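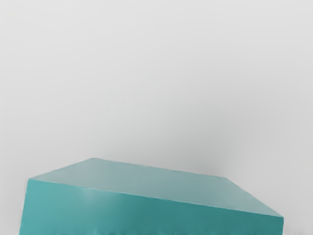 Hallo zusammen, brauche mal schnell Rat wegen Wandfarbe. Flur und kleines Bad sollen neu, Altbau, Putz ist teils noch original, teils Gipskarton vom Vorbesitzer. Farbton soll Petrol oder Türkis werden, so in Richtung wie der Block vor dem hellgrauen Hintergrund, eher gedeckt, kein Schwimmbad. Freundin sagt, zu dunkel für den Flur. Finde ich nicht, vor Hellgrau wirkt das doch ganz ruhig. Mein Problem ist aber ein anderes: Die alte Farbe kreidet. Wenn ich mit der Hand drüberwische, ist die weiß. Im Baumarkt hieß es Tiefgrund drauf und fertig, mein Schwager meint, alles abwaschen, sonst kommt mir das in zwei Jahren in Placken runter. Hab schon zwei Eimer Skornik seidenmatt im Keller stehen (war im Angebot), die will ich eigentlich auch verwenden. Geht das im Bad überhaupt? Fenster gibts da keins, nur so einen kleinen Lüfter. Im Agust kommt Besuch, bis dahin muss das durch sein.

Danke schon mal
flurfunk_13 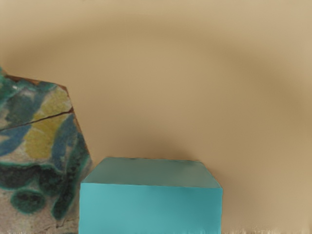
Nachtrag, weil per Nachricht gefragt wurde: Decke bleibt weiß, die ist vor kurzem gestrichen worden. Löcher sind auch ein paar da, von den alten Garderobenhaken, die wollte ich mit Fertigspachtel zumachen. Und an einer Stelle neben der Badtür klingt der Putz hohl, wenn man klopft. Ist ungefähr handtellergroß. Muss das raus oder kann ich da drüber?

Wilma Dierckx
Dein Schwager hat recht. Kreidende Farbe ist fast immer alte Leimfarbe oder eine sehr billige Dispersion. Mach den Test: nassen Schwamm ein paar Mal über die gleiche Stelle. Wird der Schwamm milchig und die Wand dunkler und schmierig, ist es Leimfarbe und muss runter. Warmes Wasser, Quast, einweichen lassen, abwaschen, Wasser oft wechseln. Sauerei, Boden gut abkleben, am besten mit Malervlies, Folie wird rutschig.
Kreidet es nur ein bisschen, reicht abfegen und dann Tiefgrund. Nicht zu viel davon! Wenn die Wand hinterher glänzt wie Speckschwarte, hält darauf nichts mehr.
Hohlstelle - raus damit. Mit dem Spachtel vorsichtig aufkratzen bis es fest wird, vornässen, mit Kalkputz oder Gips beispachteln. Im Bad lieber keinen Gips.
Gipskarton und alter Putz saugen verschieden stark, also beides grundieren und zweimal streichen, sonst siehst du bei so einem dunklen Ton jede Kante. Und immer nass in nass, bei einer Wand nicht zwischendurch Kaffee trinken gehen.
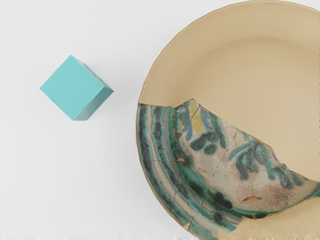
Ladi Dauda
Zu dem Bad: seidenmatt geht schon, aber schau aufs Etikett wegen Nassabrieb, Klasse 1 oder 2 sollte draufstehen. Ohne Fenster wird halt alles feucht, da hilft auch die beste Farbe nix, wenn der Lüfter nach fünf Minuten ausgeht. Nachlaufrelais rein, macht der Elektriker.
Ich hab bei mir die von Pietrzak genommen, war ok, deckt aber schlecht, musste drei mal drüber. Beide Eimer vor dem Streichen zusammenkippen und gut durchrühren, falls die verschiedene Chargennummern haben, sonst hast du mitten im Flur einen Farbsprung.

flurfunk_13
Schwamm war sofort milchig, also Leimfarbe. Na super. Fange heute abend im Flur an mit Abwaschen, Bad kommt danach. Chargen sind tatsächlich verschieden, guter Hinweis, danke euch beiden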